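Search tickets Search Clear

Ticket: dryer ends cycle early, load still damp
Site: Ormsby, laundry room, dryer 2
Last updated: 9 Dec 2022

Reported by Leonie McAlister. The dryer stops on the Auto Normal program with time left on the display. No error code. Cotton shirts come out dry; heavy knits are damp at the cuffs and hem. The fault shows up mostly with small loads.

Checks so far: lint screen clean, vent hose not kinked, outside flap opens fully. Timed Dry runs to the end. Heat is normal on both settings, so the heater and the cycling thermostat are low on the list.

Ribbed areas hold more water than the body of a sweatshirt. If the body touches the sensor bars and the cuffs don't, the control reads the load as dry. 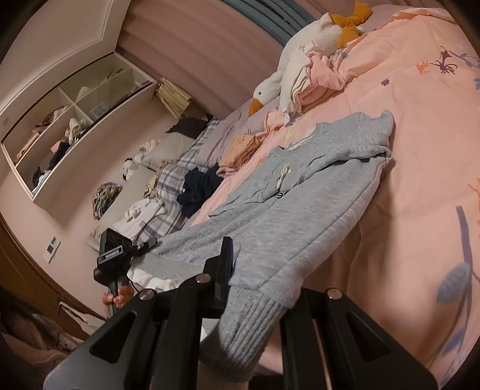
Melina Galanis: Same symptom on our Trindell. Dryer sheets had left a film on the bars, and wiping them with a damp cloth did nothing. White vinegar took it off. Check the connector behind the bars too - ours had worked halfway out.

Thanks, done. Unplugged the machine and cleaned both bars with vinegar and a soft cloth. There was a dull film on the left one. Connector was seated. Resistance across the bars reads open with the drum empty and about 200 ohms with a wet cloth laid over them, so the harness is good as far as the board plug.

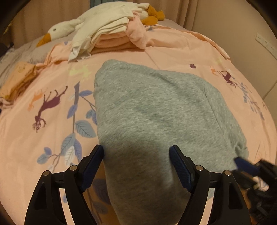
Test load after cleaning: 3 sweatshirts, Auto Normal, dryness level at the middle setting. Cycle ran 92 minutes. Bodies dry, cuffs slightly damp on one. Repeated at More Dry with the sleeves pulled straight before loading - all dry.

Dryer sheets stopped on this machine. Bars to be wiped monthly. Control board not replaced. Ticket stays open until Leonie has run a few normal loads.

We use cookies to keep you signed in. Accept Manage settings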